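Waston soap base — set-up guide
Section 7: Curing and unmolding
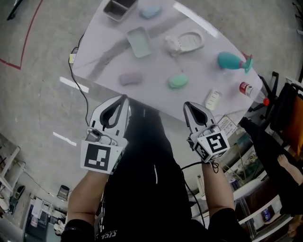 Read section 6 first if you havent poured yet. Times below are for the standard base. Latuheru goat milk base takes longer, see the chart in the back.

1. Leave molds flat. No fridge, no freezer.
2. Wait 7 hours. Large loaf molds, 17.
3. Press the middle with a thumb. Dents? Leave it.
4. Pull the sides of the mold out, then push from the bottom. Slow.
5. Bars on a rack, gap between each. Turn them once a day.

Note: white film on top is normal — wipe with a damp cloth.

Note: scent fades if you poured too hot. Next batch, add it at 49 C, not before.

CAUTION: Do not remelt in the mold. Molds from before May are the old type and they warp.

CAUTION: Keep colorant off bare skin untill cured.

6. Wrap once the bars feel firm all over. Plastic wrap or paper, either works.
7. Label with the batch number.

Missing parts — write to Sugeng Kusuma at Guramon, spare parts desk. Have the kit number ready.

Rev. November 2022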